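Umard hand-held gripper pair
Stocked by Skedesska. Item 1511

I get asked most weeks whether a machine can make the bed yet. Short answer – no, not on its own, not in any house I've been in. Long answer – it's getting closer, and a pair like this is how a lot of the people working on it spend their afternoons.

You hold one in each hand and do the chore yourself, using the jaws instead of your fingers. Try it with a pillowcase and you'll see the problem in seconds! Cloth slides, bunches up and never lies the same way twice. Plates and tins are a doddle next to it.

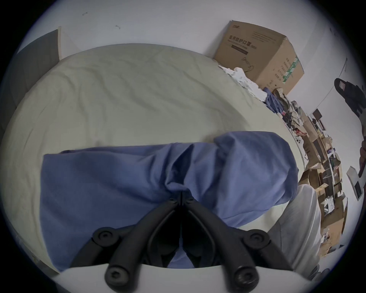
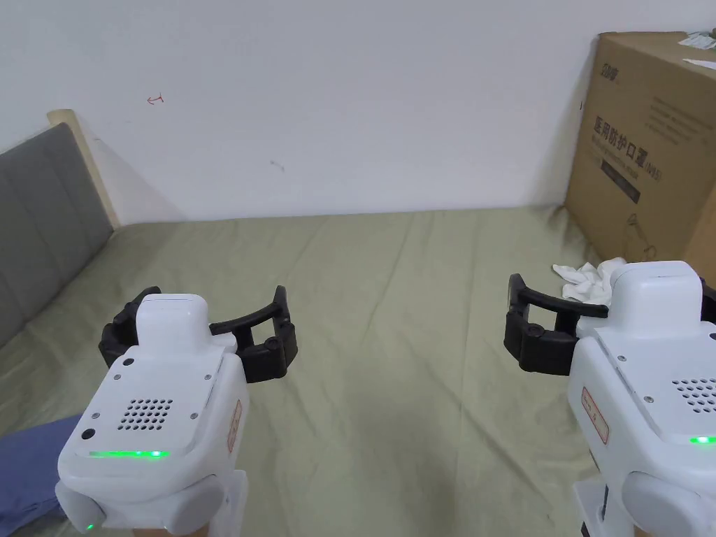 Bedroom work with the grippers, green sheet and blue cloth.

Areeba Arain, who runs our demo days, gave me 10 goes at folding a shirt with them. I managed four I'd put in a drawer (and I'm being kind to myself). Filippos Bakalis did rather better, but he's had nearly 200 hours of practice and won't let me forget it.

So what would I trust a robot with today? Moving boxes on a shop floor, yes. Sorting socks, maybe, if you're patient. Changing a duvet cover – ask me again in a few years.

Sold as a pair, left and right. Spare jaw tips are on a separate page, item 514. The Moltanov carry case fits both, and the next delivery of those is due in August.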